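The Empty Room Will See You Now
Why does every office want to be quiet, and who is it quiet for?

By Ga-eun Seol
8 December 2019

The pitch for the quiet office goes something like this. Take out the noise, take out the clutter, take out the color, and people will think better. I have now heard it from two furniture firms, a paint company and a man selling felt. All of them used the word "calm" as though it were a building material.

I went to see what the money buys.
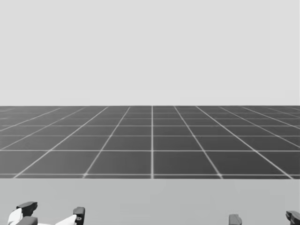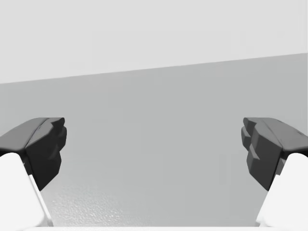

Does a quieter office get more work out of people?

Nothing I was shown proves it. The firms selling quiet offices have surveys about how people feel in them, and some of those surveys are encouraging, but how you feel about a room and what you get done in it are separate matters, and I could find only one company that had tried to measure the second. It stopped after a month.

That company is Listell, which handles billing for dentists and small clinics. In September it moved 105 people out of an old building with bad carpet and into a single floor designed by a consultancy called Rultance. The walls are gray. The ceiling is a darker gray. Phones don't ring; they blink. There is a room for talking, which you book, and a smaller room for talking loudly, which you also book, and which had a stack of spare chairs in it when I looked in.

Gyu-bin Cha led the project for Rultance. He is likable and patient and has clearly been asked rude questions before. "People think we're selling silence," he told me. "We're selling permission to concentrate." I asked whether they'd had permission in the old building. He said permission was partly spatial. I wrote that down and have looked at it several times since.

To be fair to him, the old building sounded awful. I spoke to staff who had worked next to the kitchen there and could still tell you which coworkers microwaved fish. One woman on the claims team said she used to do her hard work between six and eight in the morning, before the rest of them came in, and go home exhausted at three. She likes the new floor. She comes in at nine now. If you want the best case for the whole idea, she's it, and I don't want to talk her out of it.

But I also spoke to her manager, who is less sure. New hires used to learn the job by overhearing it. Somebody two desks over would get an odd call about a crown that had been billed twice, and everyone within earshot picked up how to deal with it. Now the new hires sit in good light and good quiet and send each other messages. When they're stuck, they stay stuck longer, partly because asking a question out loud has become a kind of event. Heads turn. The manager has started taking trainees out to the stairwell to explain things, where it echoes.

Rultance has an answer to this, and it's a product. Lullix is a sound system that plays a low, shapeless hiss through the ceiling so that voices blur before they reach the next desk. I found it pleasant for an hour and then started to notice it, and after that I couldn't do anything else. Cha says this wears off. He also says that without it, an office can get too quiet, at which point every cough is a disturbance. So a firm that has spent a good deal of a client's money on removing noise will then charge to put some back. He didn't see anything funny in that – or he was too polite to let on.

The number you'll hear most often in this business is a survey result. At Listell, 80 percent of staff said the new floor was "better or much better" for focused work. That sounds strong until you ask who filled it in. The survey went out 3 weeks after the move, when the chairs were new and the coffee was free, and the form had no box for "the same." I asked to see the earlier survey, from the old building, for comparison. There wasn't one.

What there was, for a short while, was a count of claims closed per day. It went up a little in the first month. It might have been the gray walls. It might also have been the new billing software that arrived at the same time as the desks, which was mentioned to me only when I was putting my coat on. The count was dropped because, I was told, it made people anxious, and anxiety was bad for calm.

None of this would matter much if it were only a question of taste. Some people like a bare room. I wrote my first book in one. But a quiet floor costs more to fit out than a noisy one, and somewhere along the line that cost gets turned into a demand. The lease at Listell is for fewer square feet than the old place had, with 75 desks for all those people, and the staff who lost a desk of their own were told about concentration in the same meeting. Family photos go in a locker at night. So do plants, if they fit.

I asked one of the younger billers what she'd change if she could. I expected her to say the hiss, or the lockers. She said she'd like a radio. Nothing loud, just something on low in the corner, with an actual person on it telling her about the traffic.

There is a cafe across the street called Mao, where a fair number of Listell's people now go when they need to get something finished. The milk steamer shrieks and the tables wobble. I sat there for most of an afternoon typing up my notes, next to two of the claims team with their laptops open, and we all got a lot done.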